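Accueil | Cahier | Essais | Recettes | Fournisseurs | Contact
Temps de lecture : 3 min

Cahier d'essais, cuisine Lorkell, 24/01/2018

Brunch du dimanche, carte d'hiver. Reprise des essais crêpe de riz / œuf mollet. La pâte d'hier était trop acide, goût de yaourt oublié, et elle collait à la plaque. Poubelle. Refait avec moins de fenugrec et l'eau de chez nous au lieu de la filtrée. Fermentation 13 h au-dessus du four de Putstead (la salle du fond, plus stable que l'étage). Bulles fines, odeur propre. On garde.

Cuisson : plaque en fonte, beurre clarifié, louche de la petite série. Premier passage trop épais au centre. Deuxième mieux, bords dentelle, dessous brun. Couvercle 2 minutes à la fin sinon le dessus reste pâteux. Ne pas retourner !! La crêpe casse et le client voit la mauvaise face.

Garniture : pomme de terre écrasée, graines de moutarde, oignon rouge, citron vert. Manquait du sel. Le curcuma, diviser par deux, ça tire sur la boîte de peinture. Essayé avec du chou kale, à oublier, ça rend de l'eau.
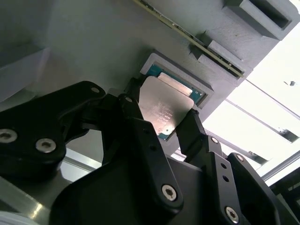 Pour le dressage, toujours pas réglé. L'œuf mollet glisse dès qu'on lève l'assiette, et à la pince longue on le perce une fois sur deux. Il faudrait le tenir par les côtés, penché, et le poser dans son creux sans appuyer. Donc : creux fait au dos de la cuillère dans la purée, œuf amené de biais, on lâche. Pince à bouts plats, pas celle à dents. Essai à refaire en plein service, à froid c'est facile.

Sauce : chutney coco, version mixée longtemps contre version grossière. La grossière a plus de goût mais elle tranche en vingt minutes. Version longue retenue, avec la coriandre ajoutée au dernier moment. Penser à étiquetter les boîtes, on a encore confondu avec la crème au citron.

Coût matière à revoir. Le beurre a pris depuis la carte d'août et le lait de coco de Zaltthorpe arrive en cartons trop gros pour la chambre froide. Demander s'ils font le demi-carton. Sinon retour chez l'ancien, plus cher mais livré avant l'ouverture.

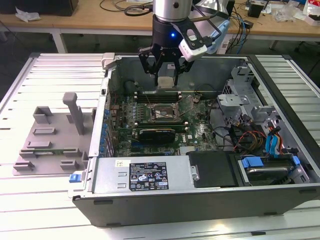
Côté boissons, le thé aux épices tient bien. Infusion à 102 grammes de mélange pour la grande marmite, cardamome écrasée et pas moulue, lait entier. Passé deux fois à l'étamine. Sucre à part, servi en morceaux, le premier lot sucré d'avance était écœurant. Le cocktail au tamarin ne marche pas du tout. Trop brun, trop lourd à onze heures du matin. Tenter avec une eau pétillante et un trait de gingembre, ou laisser tomber et mettre un lassi salé. Je penche pour le lassi.

Salle : environ 23 couverts par service, pas plus tant que la deuxième plaque n'est pas réparée. Avec une seule plaque, les crêpes sortent par trois et les grandes tables attendent. Solution provisoire, envoyer d'abord les beignets de lentilles à partager, ça calme. Les beignets : friture plus chaude que la dernière fois, ils buvaient l'huile. Pâte bien battue à la main, sinon cœur compact.

Nom du plat encore en discussion. « Crêpe Tô » sur le brouillon de carte, du nom de la petite salle, mais à l'oral les gens entendent « crêpe tôt » et demandent si c'est un menu du matin. Ce qui n'est pas faux remarque. On laisse comme ça pour l'essai.

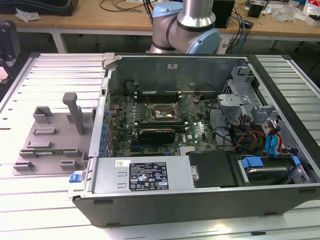 Peut-on préparer la pâte la veille au soir et la garder au froid jusqu'au service ?

La pâte se garde une nuit au frigo une fois levée, pas avant. La sortir une heure avant d'allumer la plaque, la détendre avec un peu d'eau tiède, saler à ce moment là. Au-delà d'une nuit elle aigrit et ne colore plus.

À faire :
- repeser le fenugrec, la balance du bas dérive
- commander du riz étuvé (le rond, pas le long)
- retester le chutney le lendemain, couvert au contact
- pince à bouts plats, en prendre une de secours
- gouter les beignets froids, pour la vente à emporter

Dernière mise à jour : après le service du soir, ajout de la note sur la pâte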